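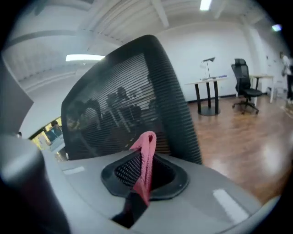 The strap should have been on there from day one, according to the tester I spent an afternoon with at Cimberg, and the fact that it took until August to add one still bugs her. "We kept arguing about motors and fingertips," she told me. "Meanwhile people's hands were giving out before lunch."

Cimberg is a small outfit, and what they're doing this year is comparing hand-held grippers, the kind a person carries through a job so a camera on the tool can record it from the gripper's point of view. They have two on the bench. One is from Brikitz, the other from Flesell, and I got to try both (badly, I should say).

I asked her to start with weight, mostly since I'd just picked up the Brikitz and my wrist was already complaining. She laughed at me. The Brikitz is 600 grams and the Flesell is 220 lighter, and I said that didn't sound like much. "Hold it out in front of you for as long as it takes to clear a table," she said. "Then tell me that again." I did try, with a stack of cups, and I take it back.

So why not just go with the light one? She'd clearly been asked this before. The Flesell closes faster, and she likes it for small stuff like pens and cables, but its fingers flex when you grab anything heavy off-center. The Brikitz stays put. "I can lift a full kettle with it and the tips stay lined up," she said. "With the other one I'm sort of hoping."

Then we got onto cameras, and she really lit up! Both tools use a very wide lens, so straight walls come out bent like a banana and the corners go dark. I figured that was a flaw. She doesn't mind it at all. What she cares about is whether both fingertips stay in view when the tool is tilted, and how the picture holds up when you swing from a shiny floor to a ceiling light. "The first lens we had went white for a second every time," she said. "You'd reach for a chair and the chair was gone."

Their log had 3,016 grasps in it when I visited, and I asked how many were any good. She wouldn't give me a number — "ask me when we've been through them" — but she did say the misses are worth keeping. Early on they threw them away, and she'd like those back.

The controller is the part she's least happy with. They're running one from Pillai on both grippers so the comparison stays fair, and it drops the connection now and then, usually after roughly 50 minutes of use. She has swapped the cable and the power supply. Next she wants to try it with the lid off, in case it's heat, though she wasn't betting on that.

Before I left I asked which one she'd take if she had to pick today. Long pause. "The Brikitz body with the Flesell trigger," she said, and I told her that was cheating. She thought some more and went with the Brikitz, as long as the strap comes with it. They're starting on drawers and door handles next, and she's invited me back to try those too.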